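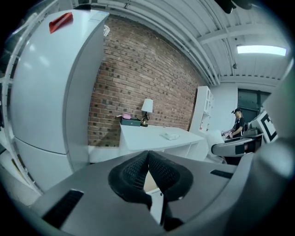
Slide 2 — white refrigerator, brick wall, desk with lamp

Talks > Storage > Preltthorpe
Home Slides Notes Contact

Start with the refrigerator. Upper door, freezer door below, red tag near the top. Desk next: flat top, open shelf under it. Cubby bookcase to the right. Fragkou plan allows 26 inches for door swing — check before moving the desk. Pause. Next slide: shelf loads.

Comments
Which wall anchors did you use on the bookcase?
Our Brolter desk is 5 inches too deep for this layout.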